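Speaker notes -- Sorting at the source: what an office waste audit can and can't tell you
Speaker: Chaimae El Ouafi
Slot: Friday, after the coffee break. 19 slides. Leave time for questions.

Slide 1. Title. Give name and team. Thank Uldis Tamošiūnaitė for the weighing data and Zineb Ouali for checking the tables.

Slide 2. Scope. The talk covers dry office waste only: paper, film plastic, rigid plastic, cans, and whatever ends up in the general bin. Kitchens and restrooms were handled in a separate study and the numbers do not combine with these. Say this early. Last time the first question was about food waste.

Slide 3. Site. The Arnach building, two floors, mostly desks and small meeting rooms. Cleaning contractor is Filali. Collection is in the evening, so bins were weighed in the late afternoon before the crew came through.

Slide 4. Method. Each bag was tagged, weighed closed, opened on a sorting table, split into streams, and each stream weighed again. The sum of the streams never matches the closed weight exactly. We accepted a gap of up to 2 percent and threw out the bag record if the gap was larger. Total accepted records: 335.

Pause here and define "contamination," as the word is used two ways in the literature. In this talk it means the share of a recycling stream, by weight, that the sorting plant would reject. It does not mean dirt.

Slide 5. Why weight and volume disagree. Film plastic is the clearest case. Bags and wrappers take up a lot of room in a bin and weigh almost nothing.
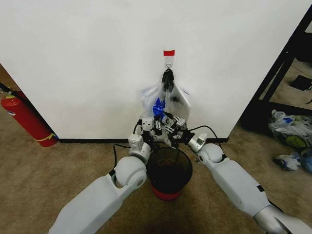
A bin can be full by eye and contribute very little to the tonnage report. The hauler bills by lift, so the tenant pays for volume, while the annual report is written in weight. Anyone setting a reduction target needs to say which of the two it applies to.

Slide 6. Table of bulk densities. Do not read it out. Point to the film row and the flattened cardboard row, then move on.

Slide 7. Bin placement. Before the change, every desk had its own small bin and there was one recycling point per floor. After the change, desk bins were removed from half of the rooms and shared stations were put near the doors. The other half stayed as it was for comparison. Rooms were assigned by corridor, which is weaker than random assignment. Amos Calloway raised this in review and he is right. Corridors differ in who sits there. The comparison is still usable if we look at each room against its own earlier weeks, and slide 9 does that.

Slide 8. Liners. Skip if running late. The liner is itself a film plastic item and in a lightly used bin it can be a large part of what is thrown away. Filali's standard practice was to change every liner at every visit, used or not. Under the revised instruction, dry bins are emptied by hand into the cart and the liner stays until it is torn or soiled.

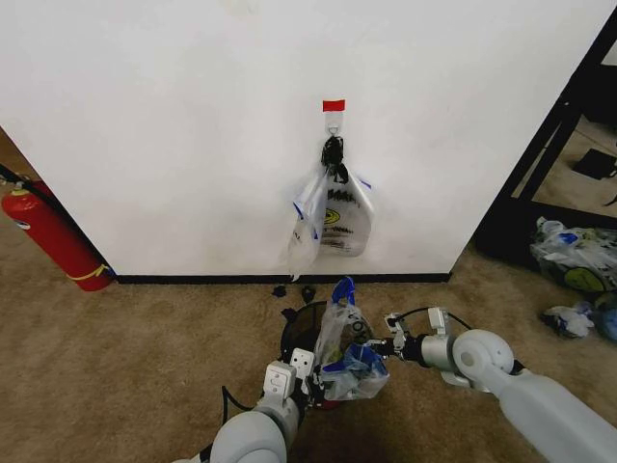

The change cut liner use a good deal more than it cut anything else in the study. It also made the evening round slightly longer, and the crew lead asked for that to be put in the contract. Mention it. People tend to leave labor out of these talks.

Slide 9. Results by room. Each line is one room. Flat lines are the unchanged rooms. The drop in general waste shows up in the second week and holds. Two points to make:
-- Paper moved into the right stream almost at once.
-- Film plastic hardly moved. Most people did not know whether it was accepted.

Slide 10. Signage. The old sign listed materials by name. The new one, drawn by Gheorghița Husar, groups items by what people hold in their hand: cup, wrapper, bag, sheet. We tested it at shared stations only.

Slide 11. Signage, continued. Position mattered more than wording. A sign on the lid was covered as soon as someone set something on it. A sign on the wall at standing height stayed readable.

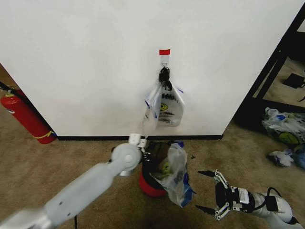
We fixed ours with removable adhesive so the lease terms were not an issue, and so that a sign could be shifted if a station moved. Recommend this for any trial shorter than a year.

Slide 12. Cost. Use the Ridonness quote for station hardware, not the earlier one. Freight is included.

Slides 13 to 16. Backup tables. Show only if asked.

Slide 17. Limits. One building, one contractor, one season. December was left out because of holiday packaging. No claim is made about long-term habits.

Slide 18. Next steps. Repeat at the Betetano site with random room assignment and a separate film stream.

Slide 19. Contact details and the link to the data sheet. Leave it up during questions.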